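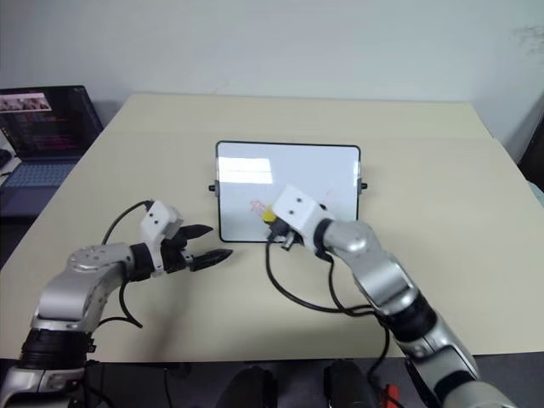

The Mendura Robot Writing Challenge is a student competition in robot manipulation, held every year in April at the Jaltgate technical institute. Teams from the institute and from nearby schools program a robot with two arms to write and draw on a small tabletop whiteboard. The name comes from Mendura, the hall where the first finals took place.

History

The challenge grew out of an evening class taught by Hala Dabbas, a lecturer in control engineering. In the class, students had to move an arm to fixed points on a table, and many of them found this exercise dry. Dabbas replaced it with a writing task, in which a mistake of a few millimeters can be seen at once in the shape of a letter. Munther Tarawneh, then a student in the class, wrote the first rule book and later became the head judge. The first edition was open only to students of the class. Teams from outside were admitted from the second edition, and since then more than 300 students have taken part.

Format

A team has up to four members. Each team gets 60 minutes at the table, including the time for setting up. There are three tasks:

Line task. The robot draws a straight line between two points given by the judges.
Word task. The robot writes a short word, which is announced on the same morning.
Free task. The team chooses its own drawing. Both arms must be used, for example one to hold the board steady and the other to draw.

The marker must be held by the gripper itself. Tape and printed holders are not allowed. Students may touch the robot only between two attempts, and an attempt is finished when the marker has left the board for the last time.

Scoring

The judges give points for legibility, position on the board and even pressure of the stroke. A faint line is accepted if it can be read from the front of the table. Points are taken away when the board is moved from its place by more than the width of the marker. If two teams have the same score, the shorter program run decides.

Software

Teams may write their own control program or start from Fedier, a small library kept by former students of the class. Fedier contains functions for planning strokes and for limiting the force at the wrist, but it has no ready alphabet, so the letter shapes must be made by each team.

Dabbas Cup

The winner of the free task receives the Dabbas Cup, which is kept at the team's school until the next edition. The overall winner receives laboratory time at the institute during the summer.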